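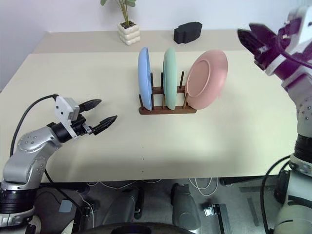

Vistville water firm says new tariff will cut bills, but the sums are thin

Households in Vistville will move to a new way of paying for water from July, and the company behind it says most of them will end up better off. It has yet to show how.

Giditz, which took over supply to the town and the villages along the river, wants to replace the flat yearly charge with a two-part bill. There will be a standing charge of 425 a year, whatever you use, and then a price per unit that goes up once a home passes a set monthly limit. The firm calls the limit "generous". It has not published the figure.

In a leaflet sent to every address last month, Giditz says a "typical careful household" will save money by making small changes in the kitchen and bathroom. It suggests shorter showers, a full washing machine, and doing the dishes in a bowl and leaving them in a rack to dry. All sensible enough, and most people who pay their own bills have been doing it for years. Whether it adds up to a saving is another matter when such a large part of the bill is fixed and no amount of careful washing-up will shift it.

The claim rests on a trial in the Thaweesak estate on the east side of town, where homes were given meters and asked to watch what they used. Giditz says use fell "markedly" over the trial. The summary on its website runs to 2 pages, one of which is mostly a map. It does not say how many homes dropped out, what the weather was like, or whether the people who took part had asked to join. People who sign up for a water-saving trial tend to be people who already like saving water.

Nahom Belay, head of customer plans at Giditz, defended the work. "We are confident the results hold for the whole town," he said. "Customers who make simple changes will see the benefit." Asked what would happen to those who had no changes left to make, he said help would be available and that details would follow.

Jozefína Beneš, who runs the advice desk at the Mostunero community centre, has read the leaflet several times and still can't tell clients what they will pay. She is most worried about larger families and people who use a lot of water for health reasons.

"If you've got five people in a house you can go over a limit without wasting a drop," she said. "They keep telling us to turn the tap off. We know about the tap."

She has asked the firm for a worked bill for a family home, a flat and a single pensioner. So far she has had a reply thanking her for her interest.

There is also the question of the meters. Giditz plans to fit 2000 of them before the change and to bill everyone else on an estimate based on the number of bedrooms. A widow in a big old house could be charged as if every room were full. The company says such customers can ask to go to the front of the queue for a meter, though the form for doing so was not on its website when we looked.

None of this means the new tariff is a bad idea. The flat charge was unfair on people who used very little, and the pipes under the old part of town do need the money. But Giditz is asking people to take a saving on trust when it could simply print the numbers.

A drop-in session will be held at the Mostunero centre at 6.30pm on a date still to be fixed. The firm says staff will be on hand to answer questions about bills.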